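Handheld demos vs teleop - our numbers so far

padfoot_grip
Posted Tuesday, 9:14
Promised an update, so here goes. We've been comparing policies trained on demos from handheld grippers (two of them, one per hand) against the old teleop set. Same task for both, a two-handed reach to a pole stand on the white table, same network, same training time. The handheld policy beat teleop on all 4 start layouts, and the gap was widest when the stand was nearer the far edge.

The bit that surprised me was how much the finger pads mattered. We swapped the bare paddles for fuzzy ones halfway through and had to throw out everything recorded before that - the policy got muddled between the two looks. Annoying, but I'd rather start again than average over it.

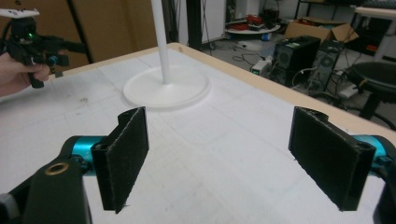 Collecting is much quicker too. I can get through a session in roughly 3 hours that used to eat a whole day on the Wandberg arms, and my shoulders don't hate me afterwards. Happy to share the training config if anyone wants it.

leinonen_fan
Posted Tuesday, 10:02
Nice, but is that a fair fight? If it's quicker to collect you've probably got loads more handheld demos. Did you match by count or by hours?

padfoot_grip
Posted Tuesday, 10:20
By count. Matched by hours it looks even better for handheld, but I didn't think that was the honest way to show it.

tealjoint
Posted Tuesday, 11:47
Not convinced, sorry. We tried the same at Genmont and it fell apart as soon as we moved to another room. Your cameras see all the clutter behind the table, so how do you know it isn't learning where the shelves are?

padfoot_grip
Posted Tuesday, 12:05
I don't, yet! We've only tested in the one room. Next job is 8 backgrounds with the table turned each time.

tealjoint
Posted Tuesday, 12:11
Then I'd hold off saying it beats anything. Turn the table first.

leinonen_fan
Posted Tuesday, 13:30
Bit harsh, teleop was tested in the same room. Yes please to the config though.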